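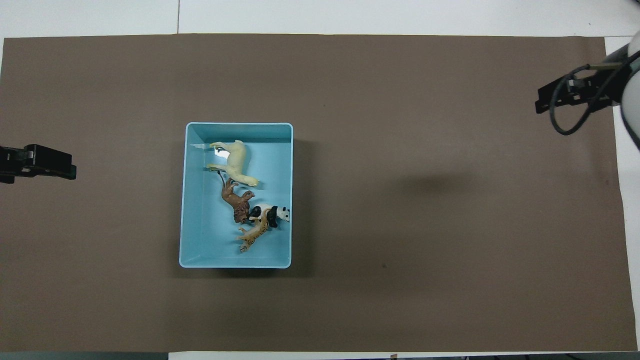 Toy storage advice has a way of ending at the cash register. You read three paragraphs about calm and clutter, and then you are told to buy a wall unit with twelve matching drawers. I have owned the wall unit. The drawers filled up with a bit of everything inside a month, and the kids went back to tipping the lot on the floor to find one animal. What I use now is a plain open bin, light blue, set on a sheet of brown paper on the table. The cream horse and the brown lion lie on their sides in it and that is as sorted as they need to be.

Most tips I have tried fall apart when tested on real children, so take these with the same suspicion.

Skip the lid. Lids get lost, sat on, or used as sleds. The company Lindqvist sells a clip-on one for its toy bins and I gave it a fair trial. Two weeks in, the clips were still fine and the lid was under the couch. An open bin gathers a little dust. Wipe it out.

Keep the bin small. I know the argument for the giant tub, and Michalis Vlachopoulos makes it every time he comes over, but a giant tub is a place where small things go to be forgotten. If the animals cover the floor of the bin two deep, start another bin or give some away.

Put paper down first. I was doubtful about this one. Sofia Galanis swore by it and I assumed it was one more thing to fold up afterward. But brown packing paper does save the tabletop from scratches and from whatever is on the bottom of the bin, and a big sheet marks out where the playing happens. Mine came wrapped around a Brirnemo shelf. Buying paper for the purpose seems silly to me.

Labels I can't recommend. The Plomitska picture labels look sweet in the catalog, and my youngest peeled off the whole set before lunch. Children who can see into a bin don't need a drawing of a horse.

Washing plastic animals is simple, whatever the spray bottles claim. Warm water, a drop of dish soap, an old toothbrush for manes and feet. Lay them on a towel. Squeeze any hollow ones hard, and if water keeps coming out of a seam, leave that one out overnight. I bought a Drasham toy cleaner once and could see no difference between its animals and the soap ones – except that the soap ones didn't smell of fake lemon.

Rotating toys, where you hide half and swap them monthly, works for some families. In ours the hidden half was located by the next morning.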